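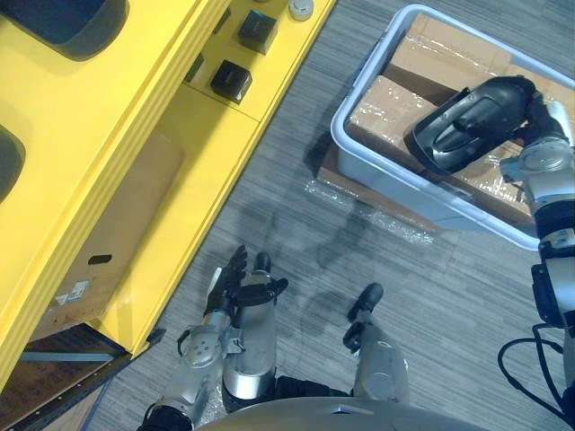 Figure 3. Head-camera view at the yellow shelving unit. The right hand rests on the film-wrapped carton in the gray tub, with the left hand beside the shelves.

3.2 Setting up and looking after the machine

Readers who have only met humanoid platforms through finished results may be surprised by how much of our working day went into getting one machine ready to do anything at all, and so we would like to spend a little time on that here. We call our robot Lerkel, after the arm firmware it shipped with, and it lived for the whole study in the carpeted bay at Rotich where the Gumeck tasks were laid out. Everything in this section concerns that one machine and that one bay.

The head camera is the first thing we check and, we have learned, the thing most likely to spoil a session. It points steeply down, so that the view takes in the top of the robot's own torso along the bottom edge, both arms, both feet and a good stretch of floor (Figure 3). We came to be very fond of having so much of the body in the picture. The curved top of the torso has a small dark mark at its center, and that mark gives the operator a fixed point to line up against before the arms are enabled. If the mark has wandered from its saved position, the neck joint is loosened, nudged back and tightened again, and the check is repeated. In the early weeks we skipped the repeat and paid for it with a whole afternoon of recordings in which every reach fell short by the same small amount.

Next come the hands. With the robot standing at the shelving unit, the operator opens the left hand fully and holds it there for 90 seconds while a second person watches the finger joint readings. A healthy hand stays put. A hand that needs attention lets one finger sag, and the usual cause in our case was a tendon that had stretched a little and wanted taking up at the wrist. The right hand is checked under contact instead: it is lowered onto a wrapped carton sitting in the gray tub, and we read the force at the wrist with the arm otherwise at rest. We chose a carton in plastic film for this quite deliberately. Film is shiny and slippery, the highlights on it trouble the depth estimate, and a hand that behaves well on film has given us very little bother on bare cardboard.

The loops of black cable along the right arm deserve a paragraph to themselves, and Halima Mugo, who did most of the cable work, would say a chapter. The loops have to be long enough for the elbow to travel its full range and short enough to stay clear of the tub. Our first harness was tied down too firmly near the shoulder, and after 57 sessions the outer jacket had worn through at one joint ring. The replacement was cut longer and left free between the lower rings, with a soft sleeve at the point of wear. We now run the arm slowly through its range each morning with the power limited, one of us standing by with a hand on the stop button, and look along the whole length of the harness while it moves. The sleeve is replaced every 800 arm cycles whether it looks tired or not.

The carpet was in the bay before we were, and we grew used to it. Its stripes run through almost every image we recorded, and they confused the floor tracker until Zawadi Kioko retrained it on views from our own room. Fibers also collect around the feet, so the soles are brushed at the end of each day and the foot sensors are zeroed with the robot lifted on its hoist. Shadows from the arms and legs fall across the floor in front of the shelves, and we kept the overhead lights at one setting throughout so that the tracker would at least meet the same kind of shadow from one session to the next.

The only repair that stopped work for any length of time was to the right wrist. The force reading began to drift upward during long contacts, and we spent a good while blaming the software before we took the casing off and found a loose connector behind the sensor board. A new connector and a small clip, printed in our workshop at Grurham, put it right, and the machine was back at the shelves on 3/7/22. We repeated the resting-contact check on the wrapped carton before accepting any new data, and recordings made during the drift were left out of the results in Section 4.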